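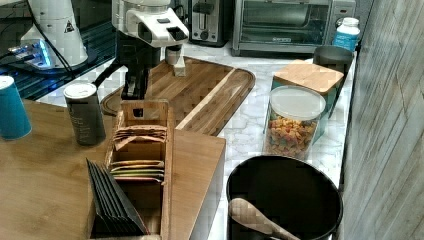
The gripper over the cutting board at the Brevden kitchen cell.

Looking after the kitchen cell at Brevden
By Paula Ursu

Many of you have asked me how we keep the kitchen cell running, so the editor gave me some space in the September newsletter. I will write mostly about the gripper and its cable. These two take most of my time.

The cell has one arm, which comes down over the counter from above. The arm is from Pumach and the fingers are made by Chiriac to our drawing. On the counter we keep the things a person would have at home: a toaster, a toaster oven, jars, a tea organizer, a bowl with a spoon. The neighbours on the bench cells think this is too much clutter. I agree it is harder to clean, but a robot for kitchens must learn to reach between things, and so the clutter stays.

Every morning before 8 o'clock the person on duty does the short check. First the arm is moved slowly to the position above the cutting board. We use the board as our reference place because it is large and it does not slide easily. Then you look at the finger from the side and from the front, with a torch. You look for a bent tip, for a crack near the screw and for crumbs in the joint. Crumbs are the most common fault we have. Please use the soft brush and not compressed air, which pushes them deeper inside.

After this comes the cable. It is a thin black one and it hangs in a loop beside the arm. The loop must be long enough that the wrist can turn to both ends without pulling, and short enough that it does not catch the equipment at the back of the counter. In winter we had a loop that was too long and it took a jar lid with it to the floor. Now there are 2 marks of paint on the cable, and the clip goes between them. If you find the clip outside the marks, move it back and write this in the log. Do not only move it back.

The fingers are changed after 59 hours of running, even when they look good. I know that some colleagues find this wasteful. Our old fingers go to the student group at Jiltiria, who use them for their own tests, so they are not thrown away. When you put on a new finger, tighten the screws by hand first, a little on each side, and then with the torque driver. Close the gripper 5 times with nothing in it and watch whether the tips meet. If they do not meet, loosen everything and begin again. Trying to correct it in the software only hides the fault, and the next person will be looking for it the whole afternoon.

One request about the counter itself. When you wipe it, please put the canisters and the cereal jar back where they were. The cell can manage if they are moved, but our comparison runs cannot. A printed plan of the positions is inside the door of the tool cupboard.

Next month we replace the wrist bearing and the cell will stop for two days. If you have runs that must finish before this, write to me early. The spare brushes are in the second drawer, and the torque driver should be there also, if somebody has returned it.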